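Department of Textile and Apparel Studies
Textiles in Daily Use
Handout 2: Warmth, Loft and the Care of Insulated Garments
Course staff: Amra Berisha (lectures), Katsuhiko Higuchi (laboratory sections)

Purpose of this handout

These notes accompany the second lecture unit and replace the chapter on cold-weather clothing in the older course reader. Students should read them before the laboratory section and bring a printed copy. Terms that may appear in the written assignment are explained the first time they are used.

1. How clothing keeps a person warm

A garment does not produce heat. The body produces it, and clothing slows the rate at which it is lost. Four routes of loss are treated in this course: conduction, convection, radiation and evaporation. In still, cold weather the largest savings usually come from holding a layer of air in place close to the body. Still air conducts heat poorly. Moving air carries it away quickly, and for this reason a thick open-knit sweater may feel warm indoors and offer little comfort on a windy street.

The fibers in an insulating layer have one main task, to divide the air into spaces small enough that it cannot circulate freely. The weight of the fiber matters less than how well it keeps those spaces open. The thickness of the layer when it is not under pressure is called its loft. Two garments of equal weight can differ a great deal in loft, and students will measure this difference in the laboratory.

2. Filling materials

Down is the soft undercoating of ducks and geese. Each cluster has many fine filaments reaching out from a small center, with no stiff quill. Its quality is commonly stated as fill power, the volume in cubic inches that one ounce occupies under a standard light load. A fill power of 500 is acceptable for everyday coats. A fill power of 900 is found in costly, very light garments. The number describes the filling only. It says nothing about how much filling the maker has used, and a generous coat of modest fill power may be warmer than a thin one with a high rating.

Polyester is the most common synthetic filling. It is sold as continuous sheets of batting or as short loose fibers. It dries sooner than down and keeps more of its loft when damp, but it tends to lose thickness over years of compression and washing.

Wool batting is heavier for the same loft. It takes up water vapor without feeling wet, and it has returned to use in bedding and in some jackets.

3. Shell, lining and quilting

Loose filling shifts. Left in a single large pocket, it would settle toward the hem and leave the shoulders with two layers of cloth and nothing between them. Quilting divides the garment into channels, known as baffles, that keep the filling where it was placed.
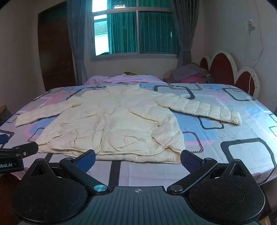

In stitched-through construction, the outer fabric and lining are sewn directly together. The method is simple and light, but there is almost no loft at the seam itself, and heat escapes along each line of stitching. In box-wall construction, a narrow strip of fabric separates the shell from the lining so that the filling keeps some depth across the seam. Box walls add labor and cost and are used mainly in sleeping bags and expedition clothing.

The spacing of the baffles is a compromise. Wide channels have fewer seams but allow the filling to move. Narrow channels hold it firmly but add stitching and limit loft. The lecture examples on this point are taken from the pattern sheets of Lejla Softić, to which students have access through the course office.

4. Washing and drying

The care label takes priority over any general advice, including the advice given in these notes. Where home washing is permitted, the following practice is recommended.

Empty the pockets and close all zippers and snaps. Use a front-loading machine on a gentle cycle, with a small amount of mild detergent. Do not use fabric softener. Rinse until the water runs clear; a second rinse is often needed. Support the whole garment from beneath when lifting it, as wet filling is heavy and can strain the inner seams.
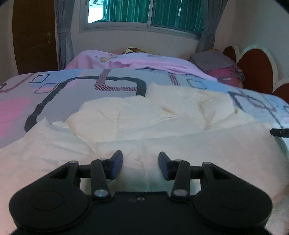

Tumble drying should be done on low heat with frequent pauses to break up clumps by hand. The outer fabric dries well before the filling does. A down garment that feels dry on the surface may remain damp inside for several hours, and damp down can develop an odor in storage.

For seasonal storage, hang the garment or lay it loosely in a breathable bag. Compression sacks are suitable for travel – they are not suitable for a whole summer.

5. Reading and assignment

Required: Chiyo Amano, "Air as a Textile Component," course reader, beginning at page 174.
Optional: Zlatko Lazarević, "Notes on Seam Loss in Quilted Goods," available at the library desk.

Written assignment: Choose one insulated item in regular household use. In about 500 words, identify its filling from the label, describe the method of quilting, and explain whether the care instructions suit the materials. Hand in the paper at the start of the Friday section. Late papers require the written approval of the laboratory instructor.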